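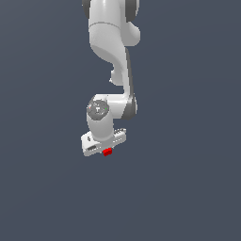 Figure 4.1. A light shape on a plain, dark blue-gray ground.

Chapter 4
The Space Around Things

In the last chapter you spent a good deal of time on edges, and I hope your drawings of the kitchen chair are pinned up somewhere you can see them, even the ones you dislike (perhaps especially those). Before we go on to light and shade, I would like us to stay with that chair a little longer and look at the parts of the page where it isn't — the gap between the legs, the slots in the back, the wide stretch of wall on either side. Artists call all of this the ground, or sometimes negative space, and it has as much of a shape as the chair does.

I came to this idea late and rather grumpily. My first drawing teacher, Touran Karimi, had us cover a sheet with soft charcoal and then lift out the background with an eraser, leaving a bunch of turnips standing dark in the middle. I thought it a very silly way to draw a turnip. It took me most of a winter to see that my turnips had become better behaved. They sat where they belonged, and they had stopped floating off toward the corner of the paper the way mine always did.

Part of the trouble is that we know too much about familiar things. We know a chair has four legs of the same length, so we draw four legs of the same length, whatever our eyes may be telling us. We have no such opinions about the odd slanting patch of floor between two of those legs, and so we tend to draw it just as we find it. Put enough of those patches down correctly and the chair turns up between them.

Tone matters here as well. A pale subject on a dark ground, like the one in Figure 4.1, gives up its outline very easily, and a busy ground makes the eye work harder. When you set up your own subjects for this chapter, start with a plain cloth or a sheet of colored paper behind them, and save the flowered curtains for Exercise 6.

You will need two sticks of charcoal, a kneaded eraser, and a pad of inexpensive paper, 40 sheets or so. Please do use the cheap kind! Good paper makes people careful, and I would much prefer that you were quick and a bit messy for now.

Key terms in this chapter: figure, ground, negative space, silhouette, crop.

4.1 Finding the Gaps

Choose something with holes in it: a colander, a pair of scissors, a bicycle if you have room for one. Sit close enough that it fills most of your view, and look for the largest gap first.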